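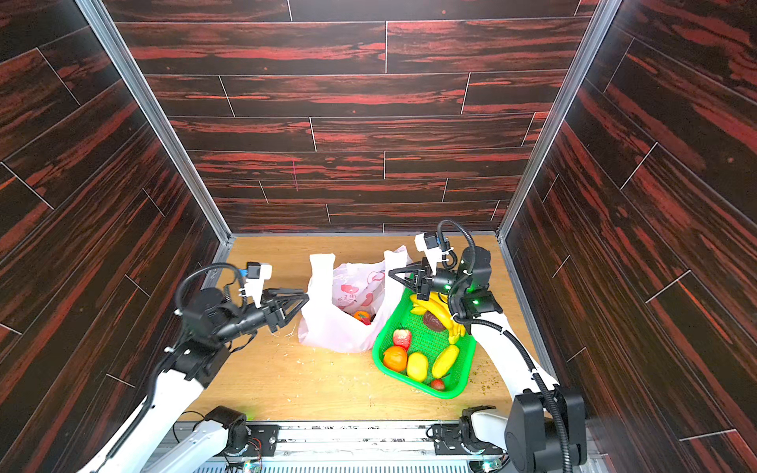

The Tredeck hand controllers come as a pair, cost $1312, and arrive with a manual that devotes one page to safety and four to the carrying strap. You squeeze, the gripper squeezes. You twist, and a moment later so does the arm, like a teenager asked to set the table.

I used them to teach two arms to bag toy fruit, 98 recorded runs over most of August. Bananas are easy. The small strawberry took me 17 tries before I got a run worth keeping, and I have a graduate degree.

The triggers are excellent, light and with no dead spot. The wrist twist is too touchy out of the box, so turn it down before you go near a plastic bag. Holding a bag open with the left hand while the right one shops will show you muscles you didn't order.

Morenike Ekpo borrowed my set and was better at it in an hour, which I have deducted from the score. Four stars. The strap is very good.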